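**Sink drains slow after switching to Hullement trap**

**pkessler_662**
Replaced the old trap under the kitchen sink in January with a Hullement bottle trap. The drain has been slow since. A full basin used to clear in well under a minute and now takes 100 seconds. Snaked the branch line to the wall, no clog. The vent on the roof is clear. Is this a trap problem or a slope problem?

**drywell**
Bottle traps have a tighter internal path than a P-trap. Under a kitchen sink they also collect grease. I would put a P-trap back in before measuring anything else.

**Landow259**
Disagree. A bottle trap of the right size will pass a sink's flow. Check the tailpiece first. If it runs too far down into the cup, the gap at the bottom restricts everything. What strainer are you using?

**pkessler_662**
Tailpiece is stock length, not trimmed. Strainer is a basket with small holes. 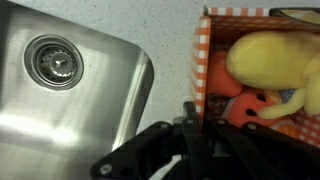

drywell says to pull the basket and time it again with the drain fully open. If the number drops by half, the trap is only part of the restriction.

**pkessler_662**
Timed it without the basket: 92. So mostly not the basket.

**Landow259**
Then cut the tailpiece. Take off half an inch, deburr, reassemble, retest. Keep enough length to stay below the water line in the cup or you lose the seal.

**drywell**
Or spend the same half hour on a P-trap. Nolalico sells a tubular kit, part 675, with both washers. Check local code too. Some places don't accept bottle traps on kitchen sinks at all.

**Landow259**
Code is a fair point. The flow argument still isn't.

**pkessler_662**
Ordered the kit. Will cut the tailpiece while I wait and post both times.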